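Pre-migration inspection checklist, Zutia environment boundaries
Reviewer's copy with comments

7 min read

Scope: the Jedis order service, the Hovland billing monolith, and the shared accounts both of them still sit in. Filled in by Shirin Yazdani for Medholm platform engineering. Platform lead is Lucian Buzatu. Answers are pass, fail, or not shown. "Not shown" means I was told it was fine and was given nothing to look at.

I used the same sheet we used in February. I left the wording of the checks alone even where I think it is too soft, so the two reviews can be read side by side.

Section A. Accounts and boundaries

A1. Production and non-production live in separate accounts.
Pass for Jedis. Fail for Hovland.
Comment: Hovland staging was supposed to move out. What moved was the front end. The staging database is still in the production account under a name that suggests otherwise. Renaming a thing does not put a wall around it, and I would like the ticket that says "isolated" reopened.

A2. Each boundary has a named owner who knows they own it.
Not shown.
Comment: The register lists Yasaman Nazari against 4 boundaries. I asked her. She agreed to two of them, had never heard of the third, and thought the fourth had been shut down. The register was marked complete.

A3. No trust relationship points from production to a lower environment.
Fail.
Comment: One role, used by the reporting job. The explanation was that it is read-only. It can read the customer table, so I don't find that very soothing. Zohreh Asadi says the job can run from a nightly copy. Has anyone tried it? I couldn't get a yes.

A4. Network ranges do not overlap.
Pass.
Comment: Checked against the live routes. The diagram on the wiki is wrong in at least three places and should be taken down until someone fixes it.

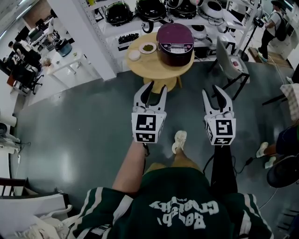 A5. Guardrail policies are attached at the group level.
Pass, with a complaint.
Comment: They are attached. There is also an exemption list, and the list has 22 entries. Most say "temporary" and carry no end date. I sampled five and could find a living reason for one. An exemption with no end date should be treated as a policy change and reviewed like one.

Section B. Blast radius

B1. A failed deployment of one service leaves the others running.
Pass for Jedis. Not shown for Hovland.
Comment: Simin Zarei broke the Jedis pricing service on purpose while I watched, and orders carried on with cached prices. Good. For Hovland I was shown a slide. The slide has a green circle on it.

B2. Shared components are listed, with what fails when each one fails.
Fail.
Comment: The list names the message queue, the secrets store and the load balancer. It leaves out the license server, which took down invoicing last winter and was the reason this check was written. I can't explain how it was missed and neither could the people who wrote the list.

B3. Service limits are known and alarmed.
Fail.
Comment: The function concurrency limit in the shared account is 3,000. Jedis and Hovland batch both draw on it and neither has a reserved share. The alarm exists. It goes to a mailbox that belongs to a team merged into another one. I sent a test and waited until the following morning. Nothing.

B4. Database changes can be rolled back apart from code.
Pass for Jedis. Fail for Hovland.
Comment: The Hovland team says rollback is "supported". The script drops two columns without saving them. I'd call that support for a different outcome.

Section C. Pipeline and release speed

C1. Every production change goes through the pipeline.
Fail.
Comment: The audit log shows console changes in production by three accounts since the last review. Two were during an incident and have notes. The third was at 11:40 p.m., changed a security group, and has no note. Lucian is asking.

C2. Approval is by someone other than the author.
Pass on paper.
Comment: The tool enforces it. Median time between request and approval is under a minute for the Hovland repository, including for a change that touched 1,419 lines. Either they have remarkable readers over there or this control is decorative. I've left it as a pass because the wording of the check only asks who clicked. The wording should change.

C3. Tests that fail will stop a release.
Pass for Jedis. Fail for Hovland.
Comment: Hovland's integration stage is set to continue on failure. It was set that way during a flaky week and stayed.

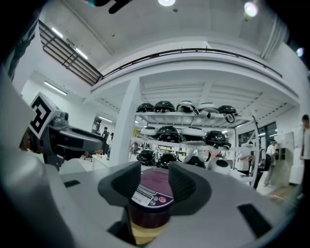

C4. Release frequency matches the risk class of the service.
Not shown.
Comment: Nobody assigned Hovland a risk class. It releases monthly by habit, everything in one go, and this is described in the migration plan as the cautious option. A big monthly release with untested rollback is not cautious to my eye. Smaller boundaries won't help either if the code inside them still has to ship together, and the plan is vague on that point.

C5. Build artifacts are signed and the signature is checked at deploy.
Pass for signing. Fail for checking.
Comment: The check is switched on in audit mode, so a bad signature writes a log line and the deploy goes ahead.

Section D. Recovery

D1. Restore from backup performed since the last review, timed, by someone who did not write the runbook.
Pass for Jedis. Fail for Hovland.
Comment: Yasaman ran the Jedis one cold and came in under target. She also found two runbook steps in the wrong order, both since corrected. Hovland offered a backup success report. Backups succeeding was never the question.

D2. Backups are held in a separate account with separate credentials.
Fail.
Comment: Separate account, yes. Same administrator role in both. Anyone who loses one loses the other.

D3. On-call contacts tested.
Partial.
Comment: I paged the primary and secondary for both services at 2 p.m. Jedis answered on both. Hovland primary answered. Hovland secondary has a number that rings at a dental office, and they were very nice about it.

Overall finding

Jedis may move to its own boundary once A3 and B3 are closed. I would accept a temporary reserved share for B3, with an end date on it.

Hovland should not move on the current schedule. The plan assumes that a new account boundary will contain its failures, and I have seen no evidence for that beyond the slide. At minimum I want A1, B4, C3 and D1 closed and shown to me, in a working environment, with somebody other than the author at the keyboard.

Reply from L. Buzatu: Accept on Jedis. On Hovland I think you are being hard on C4, since the monthly cycle came from finance and not from the team. Agree on the rest. Simin will take B2.

Reviewer's note to the reply: C4 stays as written. If finance set the cycle, then finance should be named in the plan as having accepted the risk, and I would like to see their name on it. The 11:40 p.m. change under C1 is still open.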